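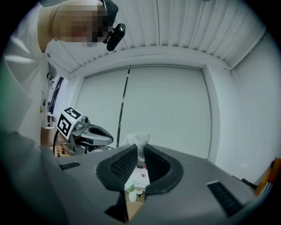
Finished Uretti last night, or finished it as much as I'm going to. 17 hours on the save, which felt longer in the middle and a lot shorter at the end. I went in knowing nothing except that Hywel James kept going on about it in the comments here (hi Hywel, you were mostly right). You play an insurance clerk called Taton, sent out to a salt town to value the contents of a dead woman's house, and of course the contents don't match the list. White sleeves, bare forearm, that's pretty much all you ever see of Taton, because the whole thing is first person and there isn't one mirror in the house that works. Which I took for laziness until chapter four. Ahem.

So, the good stuff. The ledger. Every object you pick up can be written in or left out, and the game never tells you off for either. I left out a brooch early on because I thought it was just clutter and it came back to bite me so hard. Proper stomach drop. Reloaded, tried it the other way, got a completely different conversation with the sister and a worse result. Loved that.

Music is lovely. Mostly one piano and somebody breathing.

The town itself less so. Three streets, and you walk them A LOT. There's a fast travel thing with the ferry but it costs 2 coins a go and coins are scarce till the pawnshop opens, so for the first half you're trudging past the same fish stall listening to the same man complain about his knees. Also the pawnbroker puzzle. I got it by brute force, the safe code is 2320 if you're stuck, and I still don't understand where you are meant to get that from. Something to do with the tide table? Karim says its on the back of the hymn sheet. I looked at the back of the hymn sheet. Nothing.

Talking of Karim, he played Jerkari by the same team first and reckons it spoils this one slightly, so if you've got both, do Uretti first. I did it that way by accident.

Ending, no spoilers. I guessed who, did not guess why. The last conversation goes on a bit and theres a typo in the most important line in the game, which I sort of enjoyed given the state of this blog.

Crashed twice on the ferry, both times fine after a restart. Save before you get on.

Bought it in the sale, would have been happy at full price. Sitting at 65 per cent of the achievements and not going back for the fish ones.

Sowah next, Aba has lent me her copy and wants it back by the end of August so I'd better crack on.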